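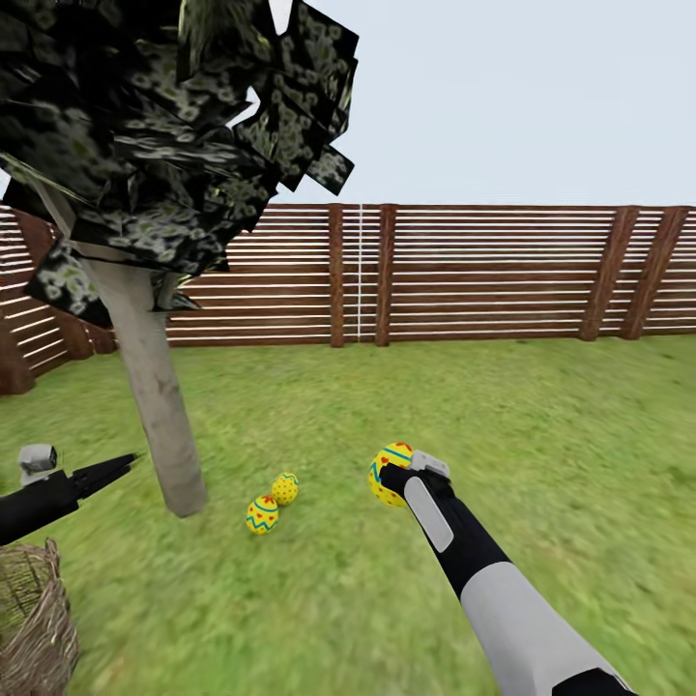
Chapter 3
Knowing When a Step Is Done

I used to think the hard part of a pick-and-place program was the pick. Then I spent most of a summer on a task I'd written off as a warm-up – put the Easter eggs in the basket – and found out that my arm controller was fine and my bookkeeping was terrible. So this chapter is about bookkeeping, and I promise it's more fun than it sounds!

Let's start with what you already have. In Chapter 2 we built a planner that takes a list of objects and a place to put them and hands back a list of steps: reach, close, lift, carry, open. Each step ran until its timer expired, and then the next one started. That works beautifully until a grasp slips. The timer doesn't care. The arm carries nothing across the lawn, opens its fingers over the basket with great ceremony, and goes back for the next egg. My first log from the yard had 3932 lines in it, and every single one said OK.

Lenuța Tănase, who shared my office back then, read that log and asked me one question: "How does it know?" I didn't have an answer, so I went and wrote one, and it grew into the part of our Kolach library we'll be using here.

The idea is simple enough. Every step gets two small functions besides the motion itself. One checks whether the step may start (I'll call it the precondition), and the other checks whether it has finished (the postcondition). Neither one is allowed to look at the clock. They can only look at the world state, meaning whatever perception currently believes about the eggs, the basket and the two hands.

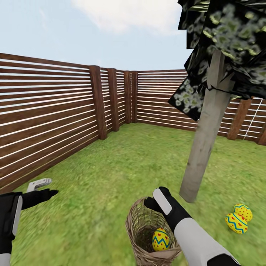

Figure 3.1 The yard task in simulation, with one egg in the basket and two on the grass.

Take the state in Figure 3.1 and try writing the postcondition for "egg placed." Most people's first attempt measures the distance from the egg to the center of the basket and compares it with a threshold. Mine did too. The trouble is that an egg still held by the fingers, low over the rim, can pass that test. You need a second condition (the hand isn't holding it) and then a third that I left out for weeks: the egg has stopped moving.

Simulation spoils us a bit at this point – you can ask for the exact pose of every egg and get it. Resist that for now. We'll write all our checks against the perception module's output, noise included, and keep the true poses for grading ourselves in Section 3.4.

3.1 World state as a plain table

Open the file called state and look at the first 17 lines. Each row holds an object's name, its last estimated pose, and when that estimate was made.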